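Print this page | E-mail this to a friend

Beta readers wanted: one long fantasy novel, slightly haunted

Wirov Press is looking for 11 beta readers for a novel called The Priltness Ledger, which will be published next year if we can all agree on how it ends. If you read fantasy, finish what you start and have ever written "oh, come on" in a margin, please keep reading. If you skipped to the bottom to see what it pays, it pays in books. More on that shortly.

The book

Priltness is a town on an estuary where every debt is written into a single ledger, including the ones people would prefer to forget. The ledger-keeper dies in chapter one. Her apprentice inherits the job, the house, a bad-tempered heron and a page with her own name on it. The rest of the novel is her attempt to find out what she owes and to whom, with some smuggling, a flood and a romance that takes its time. A long time. One of the things we'd like to know is whether it's too long.

There is magic in it, but it is the clerical sort. If you need dragons, I'm afraid the closest we come is the heron.

The manuscript runs to 4 parts. It has been edited once, by me, and then partly un-edited by the author, who was within their rights. There are typos. You don't need to report the typos. Somebody will, they always do, and I'll be grateful in a quiet way, but we have a proofreader booked for later and she likes to have something to find.

What we're asking

You'll get the book one part at a time, as an e-book file or a printed bundle, your choice. After each part there's a short questionnaire. It asks where you put the book down, what you thought was going to happen next, and which characters you'd be happy to see fall in the estuary. At the end there's a longer one, with a box at the bottom that says "Anything else?" Past readers have treated that box as a dare. One reply ran to more than 1,000 words on the subject of a minor character's boots, and she was right, and the boots have been changed.

You'd have three weeks for each part. Life happens, so tell us if you're running behind and we'll sort something out. What we can't do much with is silence followed by "loved it!" on the last day. We loved it too. That's how we got into this mess.

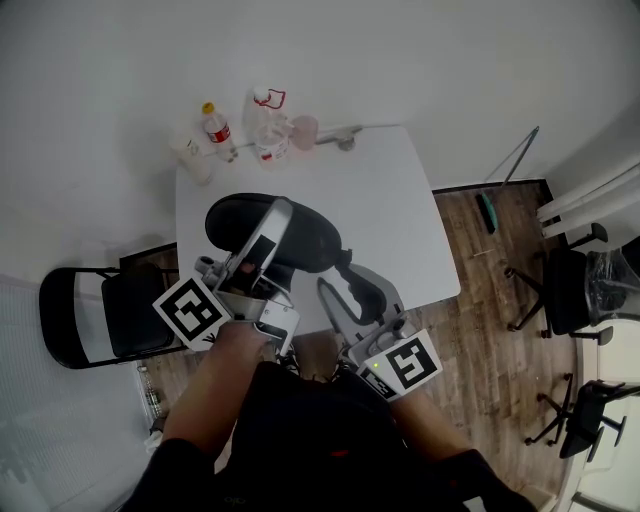

Hands full at the table.

Who we're after

We'd like a mix. Some of you should read fantasy by the shelf and know every trick in the cupboard. Some of you should hardly read it at all, and be a bit suspicious. We'd especially like to hear from people who work with accounts, tides or large birds, as the author has strong opinions on all three and I have no means of checking.

You must be 18 or over, for dull reasons. You don't have to live in Australia, but printed bundles only go to Australian addresses. Have you seen what postage costs? Everybody else gets the file.

You don't need to have done this before. You don't need an English degree, and if you've got one, please try to read as though you hadn't. "I got bored on the ferry" is a very useful sentence. "The liminality of the ferry" is one I'd have to ring you about.

Family and close friends of the author are not eligible. You know who you are, and so do we, as three of you have applied already.

What you get

A signed copy of the finished hardback. Your name in the acknowledgements, spelt the way you spell it, or left out if you'd rather keep your colleagues in the dark. And 3 titles of your choosing from our backlist, including Renaud and the Salt Wife, which is down to its last carton and which I will miss when it goes.

There's no fee. I'd like there to be. We're a small press with a second-hand printer and a kettle, and paying readers is on the list just under replacing both. If that rules you out, fair enough, and no hard feelings.

The secrecy bit

We'll ask you to sign a one-page agreement saying you won't post, lend, quote or summarise the manuscript before publication. It's in everyday words and takes a minute to read. You may tell people you're reading something. You may look smug about it. You may not tell them about the flood, although I have just told everybody about the flood, so let's say you may not tell them who opens the gate.

How to apply

Use the contact form on this site and put "Ledger" in the subject line. Tell us:

- the last novel you gave up on, and the page if you remember it
- a book you'd defend in an argument with a stranger
- file or paper
- anything you'd rather not read about, so we can warn you or leave you in peace

Please keep it under a page. No need for a CV. Applications close at 5 pm on the last day of June, and that's 5 pm by the office clock, which is slightly fast. We'll reply to everyone, including the no's, and the first part goes out a fortnight later.

If you miss out this time we'll keep your details for the next one, unless you ask us not to. The next one is a space opera called Corex. It is even longer. I haven't told the office yet.

Comments

inkandtoast: Applied! The last one I gave up on was my own, does that count?

Wirov Press: It counts. Which page?

marginalia_mum: Is the heron all right at the end? I can cope with anything as long as the heron is all right.

Wirov Press: Can't say. See the secrecy bit.

marginalia_mum: That's not a yes.

slowreader: Would three weeks be enough for somebody who reads on the bus and falls asleep on the bus? Keen, but I know my limits.

Wirov Press: Put that in your application. We want to know which chapters send you off.

Recent posts

Renaud and the Salt Wife: last copies
Why our covers are all blue
Submissions are closed (yes, even for yours)
How we choose a title, with regrets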